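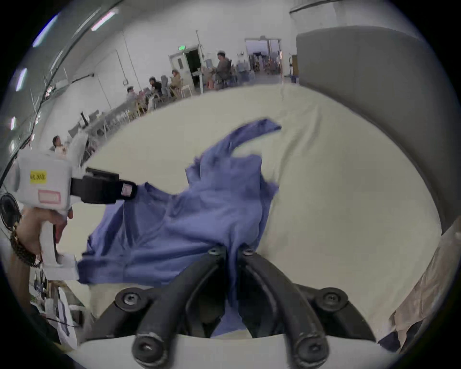

Folding a soft shirt: notes on fabric, table height and order of operations

Posted November 8, 2024 by Tatiana Brabec

The blue shirt has been the problem item in my laundry for two winters. It is a periwinkle that turns almost violet under a warm bulb, and it will not stay where it is put. A stiff cotton shirt can be folded by habit. This one bunches, twists along its own length and slides, so I have used it as the test piece for the method below. If a fold works on it, it works on everything else in the basket.

Fabric weight

Shirt makers give fabric weight in grams per square meter. My blue one is listed at 143. The heavier work shirts I compared it against are listed at 190. The difference does not sound like much, but it changes the handling. At 190 a crease made with the side of the hand stays put while you reach for the other sleeve. At 143 the crease opens again as soon as the pressure is off, and the sleeve rolls back toward the body.

The fiber matters as well. The label says cotton with a small share of elastane, and the stretch is mostly across the width. Pull a side seam to straighten it and the seam goes straight, then returns with a wave in it. The answer is to pull along the length only, hem against shoulder, and to leave the width alone until the shirt is lying flat.

Surface

I tried three surfaces: a bed, an ironing board and a table. The bed is too soft. Any pressure on the fold sinks into the mattress and the lower layer moves. The ironing board is firm enough but narrow, and a sleeve hanging over the side drags the rest of the shirt after it.

A smooth, pale tabletop is the best of the three. The shirt can be dropped on it in a heap and opened outward without lifting, which suits light fabric. A light color also makes it easier to find the edge of the hem. The drawback is that a smooth top offers no grip. If you pull one corner, the whole shirt follows. Hold a second point down, always.

Height is worth checking. Mine came out low when I measured it against the kitchen counter, and after a full basket I could feel it in my back. I put the table on a set of Wistdale risers in January and have left them there.

Starting from the heap

Most folding instructions begin with the shirt already laid out face down. Mine never is. It comes out of the basket in a twist with one sleeve sticking out and the collar somewhere underneath, and getting from there to flat takes longer than the fold itself.

The order I have settled on:

1. Find the collar first. It is the thickest part of the shirt and can be felt through the other layers.
2. Pinch the shoulder seam next to the collar and hold it. Do not lift yet.
3. With the other hand, follow the same side down to the hem and pinch there.
4. Pull gently between the two points. Most of the twist comes out here.
5. Raise both points a few inches, let the rest hang, and lay it down away from you.
6. Free the sleeves last.

Step six used to be my step one. Pulling a sleeve free at the start feels like progress, but the sleeve is attached at an angle and brings the body around with it, so the twist gets tighter. Left to the end, the sleeves come loose with one pull each.

How much fabric to pinch also took some testing. A small pinch, a single layer, slips or stretches. A large handful leaves a set of radiating wrinkles that have to be smoothed out again. A fold of two layers, about an inch deep, holds well and leaves little trace.

The fold

Once the shirt is flat and face down, the rest is ordinary. Side to the middle, sleeve doubled back along the body, same on the other side, then hem up to the collar in thirds. For the light shirt I make one change and bring the hem up in quarters. The extra turn makes a thicker packet that holds itself closed on the shelf. The work shirts do not need it and become too bulky with it.

I smooth with the flat of the forearm between folds. Fingertips leave tracks in soft cloth. Take off a watch or bracelet first if the clasp has any kind of corner on it – I have one pulled thread near the second button to show for not doing this.

Storage

The folded shirts go upright in a Lolo fabric bin with the last fold facing up. In a stack the light shirt ends up at the bottom, gets pulled out from under the others, and takes two of them with it. Upright, each one comes out alone. The bin is slightly too deep for quarters, so I put a flat piece of cardboard in the bottom.

On detergents, since I was asked under the last post: I use Vitalden powder at the lower dose and no softener. Softener made the blue shirt more slippery and did nothing I could see for the creases. I also tried the Simões liquid for a couple of months. No difference in handling, stronger smell.

Still open

I do not have a good answer for the collar. It folds over at the back when the hem comes up, and after a few days on end in the bin it keeps that line. Turning the collar up before the last fold helps on the heavy shirts. On the blue one it flops back down. I may try a strip of card under it, the way new shirts are packed, and will add the result to this post.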